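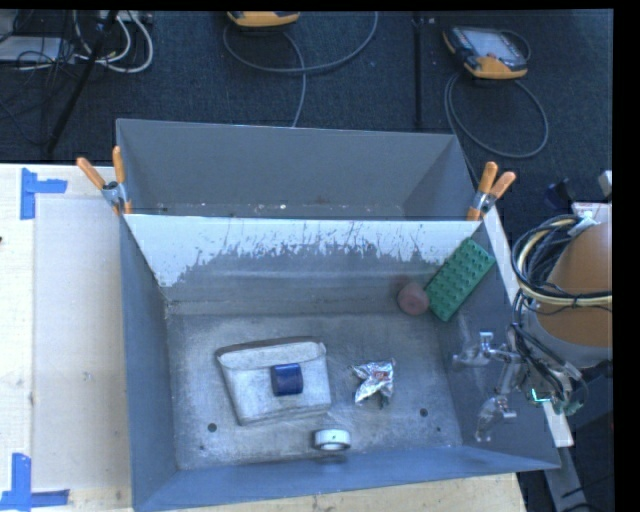 Ekstead has changed the storage instructions for its battery clamp chargers and booster packs, and the new text takes effect in January. The main change concerns the voltage at which a car battery should be put back on charge during a winter layup. Owners were previously told to recharge once a month regardless of condition. The revised sheet asks for a reading at the terminals first, with the engine off and the car left standing overnight. Clamps are covered in a separate paragraph, limited to chargers and jump leads. Ordinary spring clamps with orange handles, the kind used to hold the rims of two metal bins together, look close enough to be picked up by mistake in a crowded garage, and the sheet says workshop clamps must not be used to hold a charging lead on a battery post.

The sheet was rewritten after a cold-start trial run by Gornemov, a parts distributor that services delivery fleets. The company followed 200 passenger cars through one winter, all parked outdoors and all fitted with standard lead-acid batteries. Cars used mainly for short trips lost charge faster than cars left parked with the battery disconnected. Gornemov puts this down to heated seats, rear window heaters and blower fans, which can draw more than the alternator returns on a drive of a few minutes.

"A short drive is often treated as a recharge," said Chiharu Nakajima, who supervised the measurements. "On most of these cars it was a net loss. The owner sees a car that starts in the morning and assumes the battery is full."

Of the cars in the trial, 17 failed to start at least once. Corroded terminals were the cause in 4 of those, and the batteries themselves passed a load test after cleaning. The others were low on charge or had reached the end of their service life.

Ravov, which runs a chain of service bays, will offer a terminal cleaning and load test at its winter tire changeover appointments. The test takes a few minutes and does not require the battery to be removed. Service manager Ewan Brunton said the bays booked more than 900 changeovers last season and that drivers seldom asked for the battery to be looked at during the same visit.

The revised sheet also covers connection order. On a battery fitted in the car, the positive lead goes on first and the negative lead goes to the grounding point named in the owner's manual - on many newer cars this is a stud on the body and not the battery post. The charger is switched on only after both leads are in place. A frozen battery must not be charged or jump-started.

Printed copies will be packed with new chargers. Owners of older Asante units, sold before the line was renamed, can use the same instructions.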